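Chapter 4 Friction and Hanging Loads

A load hung from a support stays in place when friction at the contact balances the part of its weight acting along the surface. 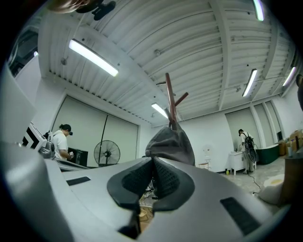
Friction depends on the pair of materials. Soft grey fabric on a brown wooden coat rack is one such pair. The Trostport tables list 138 pairs.

4.1 Sloping supports

Slope sets the limit of grip. 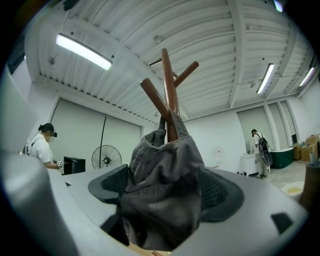
The angle of a support is measured from the horizontal. On a rack with two arms angled upwards, each arm is treated separately. Take a load of 900 g and an angle of 40 degrees.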